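Masking a border for ink blending

Cut your card to size and lay it on a flat mat. Run low-tack tape along all four edges, then press it down with a bone folder so no ink creeps under.
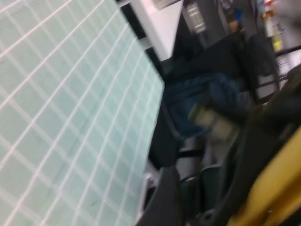 Green board with a white grid

Pick up a little ink on a blending brush and start on the tape, moving in small circles towards the middle. Build the colour slowly — two light layers look smoother than one heavy one. Leave it for 5 minutes.

Peel the tape back on itself at a low angle. If it starts to lift the card, warm it briefly with a heat tool. Stamp your greeting in black once the background is dry.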